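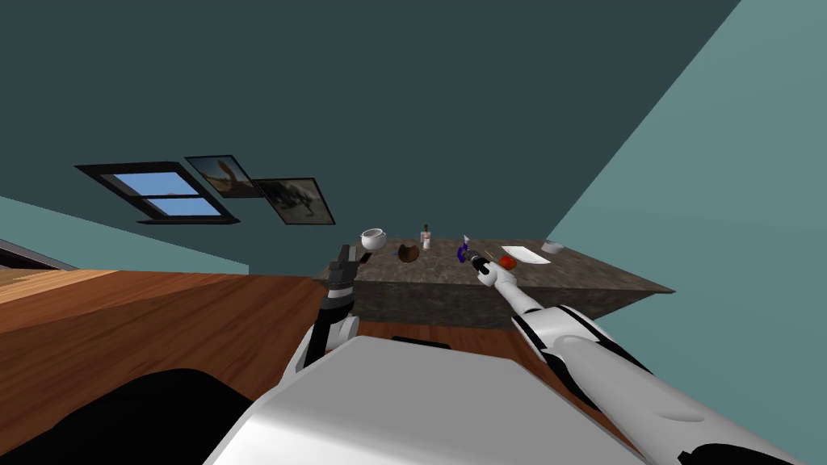

Helpers wanted for a two-armed kitchen robot (home build, shared shop, lots of snacks)

Hi! I'm Titilayo Ogundipe, and I've been building a robot called Trorolero with my friend Musa Onuoha since last spring. It has two arms, a white body and a long list of problems, and we've reached the point where we need more people than just us. So this is a call for a couple of folks to join in, starting in April.

Quick background. The real arms live on a bench at the back of the Flollodska shop, where Musa and I both rent shelf space. Before we let them near anything breakable, we try everything in a simulated kitchen that I put together at home in the evenings. It has a granite-looking counter, a wood floor, a window with blue sky, and a couple of pictures on the wall (yes, I spent a whole evening hanging pictures in a kitchen that doesn't exist, and I'd do it again). There's an apple, a wooden bowl, a little bottle, cups, that sort of thing. The job is clearing up: pick a thing, pick it up, put it where it goes, don't knock over the neighbors.

I've logged 1791 practice runs so far and my eyes are tired. Musa does the wiring and the printed parts and has told me very clearly that he isn't going to sit and watch apples with me.

We're looking for 2 people:

One person to drive the arms. You'd sit with a pair of hand controllers and do the clearing up yourself, over and over, so the robot has something to learn from. No coding needed at all. If you've played a lot of video games, or you sew, or you're just patient with fiddly things, you'd be great at this. Expect to be bad at it for the first session. I was terrible!

One person to help with the simulated kitchen. I'd love someone who can model simple objects and fix the ones that slide around like they're on ice. Some Python would help, and so would any 3D program, I really don't care which. You can do most of this one from your own couch, but please come by the shop now and then so we know your face.

Time: evenings from 6:30, two sessions a week, and we settle the nights together once we know who's in. We usually quit by 9. Both spots run for ten weeks.

Money: there's a little. We got a small grant from Claeys and set aside $215 for each helper, paid at the end. I know that isn't wages. You'd also get your own login to the simulation, a key to the shop while you're with us, and dinner on session nights (Musa cooks, and he's good).

You need to be 18 or over because of the shop's insurance, and anyone working near the real arms does the safety walk-through with Nkechi Olatunji first. It takes half an hour. Tie long hair back and wear closed shoes.

The shop is up one flight of stairs with no elevator, so if that's a problem, tell me and we'll set you up to drive from home. The simulation runs fine on Musa's old laptop, which we can lend out.

To apply, leave a note in the Trorolero box by the shop's front door or message me through the Flollodska members' page. A few lines is plenty: which spot you want, which evenings you're free, and something you've made or fixed. No resumes please. I'll write back to everyone, and you're welcome to come try the controllers before you decide.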